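Bench notebook, tabletop cell 2

Carried over from the last entry: the planner still stalls when two objects touch in the depth map. Kwaku's suspicion was the segmentation threshold. Mine was the inflation radius. We were both partly right, so I am writing it down before the branch gets merged and the history gets squashed.

State of the stack this morning. Janer does the perception and publishes one instance mask per object at 600 ms intervals. Tetteh takes the masks, lifts them to the table plane and builds the occupancy grid. Pruro plans on the grid. The gripper node is unchanged since the finger recalibration, apart from the current limit, which Yevdokiia lowered in the config. Please do not put it back up without asking her.

Layout for the run is the toast one: plate upper left, toaster lower left with bread in the left slot, cutting mat on the right with the cream box on it. The gripper starts between plate and mat with the jaw open. The start pose is in the repo as toast_start_b. Version a has the fingers too close to the plate rim and the planner rejects it about half the time.

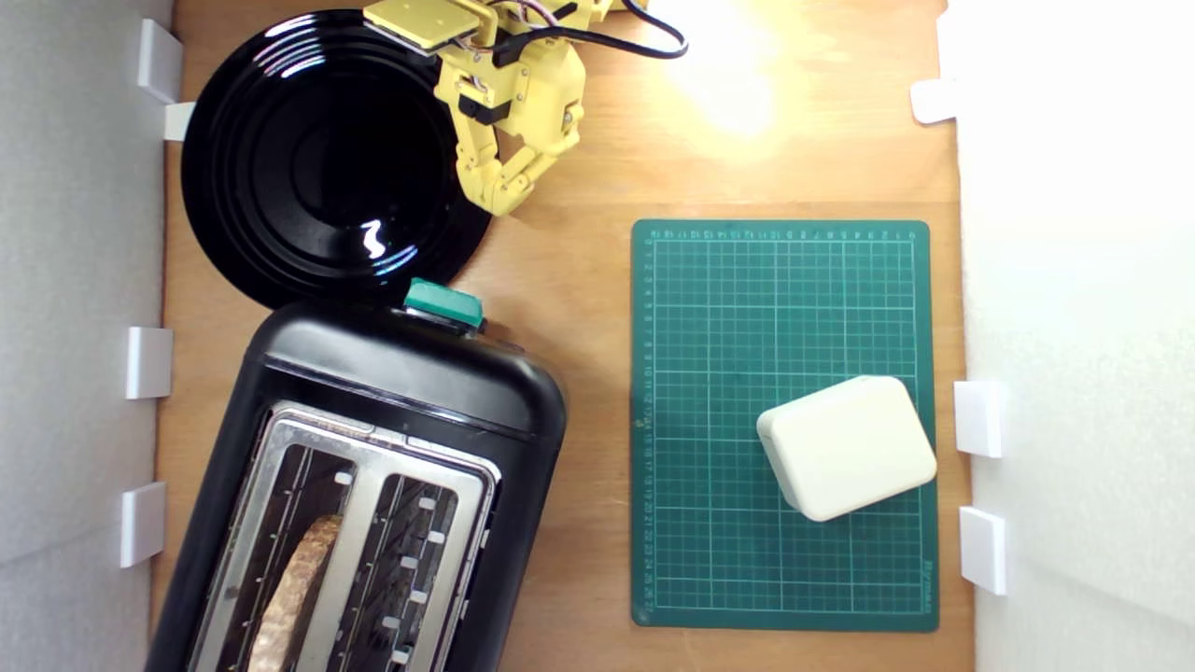

Birnano, back lab, September

Ran the overhead camera first with the arm holding position, to get a baseline for the masks. Logged 2,683 frames. Of those, 1,628 had the plate and toaster merged into a single instance. The teal lever on the toaster sits over the lower edge of the plate when seen from above, and both bodies are glossy black, so the boundary between them is mostly a guess on colour alone. The depth channel ought to separate them, but the plate's shine leaves holes, and the hole filling was copying toaster height into the plate region. That is Kwaku's half of the bug.

Fix: hole filling now stops at a colour edge if there is one, and otherwise leaves the cell as unknown. Unknown cells count as occupied for planning and as free for display. This will confuse somebody reading the viewer. Added a hatch pattern to the legend.

My half. Even with the instances separated by hand in a test file, Pruro would not return a path from the start pose to the bread. The inflation radius was being applied twice, once in Tetteh when the grid is built and again in Pruro's collision checker. With the radius doubled, the approach to the slot closes up completely. Removed it from Tetteh. The checker is the right place, as it knows the jaw opening and Tetteh does not.

Glare is a separate problem. The upper right of the table goes nearly white and Janer returns small phantom masks there, which come and go between frames. They do not matter for the toast task but will matter as soon as anyone places an object in that corner. Tried masking by saturation. It removes the phantoms and also takes a bite out of the right wall panel, which shifts the table edge estimate. Reverted. Exposure is still on auto, so that should be locked before trying anything cleverer.

The grid lines on the mat are harmless at the present resolution. At the finer one they show up as texture in the stereo match and the mat gets a slight ripple. The box on top came out clean at both settings, rotation included.

Replayed the log through the patched build. Merged frames are down to 60, nearly all of them at the start, before the background model settles. Planning returns a path on every replayed frame after that. Nothing has been executed on the arm yet with the new grid.

To do:
Lock exposure and redo the baseline.
Kwaku to write a regression test from the merged frames. A short clip will do, the full log is too large for the CI machine.
Yevdokiia wants the cable included in the self-collision model. At the moment it loops out to the right of the gripper and Janer sometimes labels it as an object. Simplest option is a fixed exclusion zone attached to the wrist transform.
Rename toast_start_b. Delete a.
Check whether the double inflation explains the old failures on the drawer task. The config there has the same radius in both files.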